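# Chapter 2: The Chore Problem

In June a hotel laundry in Cornthorpe took delivery of a folding machine that had been promised, in the sales talk, to do the work of two people. By the end of the season it was folding pillowcases. Towels still went to the people. The manager, Tien-fu Hsueh, told us he was happy enough with it, as long as nobody handed it a towel.

Keep that laundry in mind as you read. Claims about household and shop-floor robots tend to come as a single number, and the number is often true. The trouble lies in what was counted. When the Balik group reported 725 clean runs of a tray-handling task, the trays were rigid, they were empty, and they started on a bare table. Anyone who has cleared up after a family dinner will see what is missing: the gravy, the fork under the napkin, the glass set too near the edge.

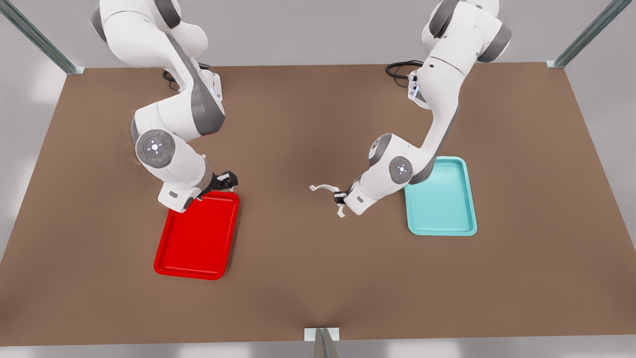
Simulation makes this harder to judge. A simulated tray has exactly the weight and grip its author typed in, and a failed attempt costs nothing but computer time. That is a fine way to practice. It is a poor way to find out whether a machine can work a lunch shift, where trays are greasy and warped and someone has stacked them wrong – usually in a hurry.

Aravind Menon, whose work we return to in Section 2.2, argues that we should stop asking whether a robot can do a chore and ask how much of the chore was done for it beforehand. Who set the trays out? Who picked them up when they fell? We will use his question throughout this chapter, first on dishes, then on laundry, then on stocking shelves.

Before going on, choose a chore you did this week and write down every step, including the ones you did without thinking. You will need the list for Section 2.1.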